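Skemow Community Noticeboard > Groups and Drop-ins > Accessible social nights – where did they go?

Started by wobblyboots, 3 September 2019

wobblyboots
Has anyone got the real story on the Mansour Hall social nights? My brother has gone every fortnight for 11 years. He has an intellectual disability and a very full calendar, most of it darts. In May we got a letter saying the nights were being "reimagined as a flexible participation offer". I've read that phrase to three different people and all of them asked if it meant cancelled.

As far as I can tell there is now a booking portal, a membership tier and no darts.

tidalflat
It isn't cancelled. It moved to the Ralletti Centre and you have to register for each session. The provider lost the lease on the hall and the Ralletti was the only place that would have them in the evenings. I'm a support worker there (not for that program) so don't shoot me.

wobblyboots
Not shooting. But the Ralletti is on the other side of the highway and the 805 stops running before the thing finishes. He used to walk home from Mansour Hall by himself. Walking home by himself was the best bit of his night, after the sausage rolls.

grumpy_magpie
The new venue has a hoist, a changing place and doors my daughter's chair can get through without taking the paint off. Mansour Hall had a ramp you could have used for ski training. I'm sorry about the darts, but for some of us this is the first year we've been able to go at all.

wobblyboots
Fair point, and I didn't know that. I only ever saw the ramp from the top.

pencilcase77
Both things can be true. We've got a council with a community transport bus that spends its evenings parked behind the library having a rest. Has anyone asked for it?

tidalflat
Asked and answered. It's "daytime outings only" under the current agreement. The agreement is apparently carved in stone somewhere beneath the car park. 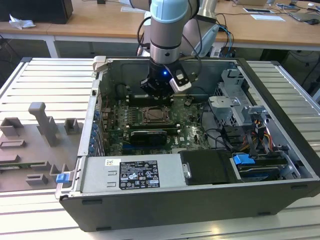

The other problem is the registration itself. Sessions open at nine in the morning and the popular ones fill before lunch. Most of the people the night is for need someone else to do the form with them, and that someone is usually at work or is me. The people with quick-fingered parents get in and the blokes from the group homes don't. I've raised it. I was thanked for my feedback.

grumpy_magpie
As a quick-fingered parent I feel a bit seen. What am I supposed to do, book slower?

tidalflat
No, you're doing what the system tells you to. I'd just hold back half the places for people who ring up or turn up. We did it for the cooking group and civilisation carried on.

old_mate_kev
Unpopular opinion. Why does it need to be a special night at all? There's trivia at the bowlo, there's the choir, there's the men's shed. I thought the whole idea was everybody mixing in together. My nephew has Down syndrome and he's been in the choir for years. Sings louder than the organ.

wobblyboots
My brother went to trivia at the bowlo once. A bloke at the next table spoke to him very slowly for two hours, like he was landing a plane. He doesn't want to be a good cause on his night out. He wants to see his mates, and his mates go to the social night.

old_mate_kev
Yeah, OK. But if it's always separate then the bloke at the next table never learns, does he.

wobblyboots
He can learn on somebody else's evening.

pencilcase77
I'm with Kev a bit here. My sister did the separate thing until she was thirty and didn't know a soul outside it. Then she joined the Arkaletti potters and now I can't get her on the phone. She still goes to the social night as well, though, so maybe it doesn't have to be a fight.

grumpy_magpie
Are the Arkaletti potters still in that upstairs studio? Asking on behalf of a wheelchair.

pencilcase77
Ah. Yes. Stairs. There was talk of a lift. There has been talk of a lift for as long as I've been alive.

tidalflat
Getting back to it, the provider's annual meeting is coming up and members can put forward motions. Family members count. If someone writes up (a) places held for phone and walk-in bookings and (b) a formal request to council for the bus, I'll make sure it gets to the right inbox this time. Keep it to a page. Plain English, and an Easy Read copy so the people who go can vote on it too.

wobblyboots
I'll draft it. Can I put darts in as (c)?

grumpy_magpie
I'll second darts if you add that the board gets hung at a height my daughter can aim at. She has a terrible arm, so you may want to stand back.

wobblyboots
Deal. He says she's on his team.

old_mate_kev
I'd vote for that. Still reckon he should give the choir a go.

wobblyboots
You haven't heard him sing, Kev. Draft is coming tonight, once I've found my portal password. It wants a capital, a symbol and the name of my firstborn.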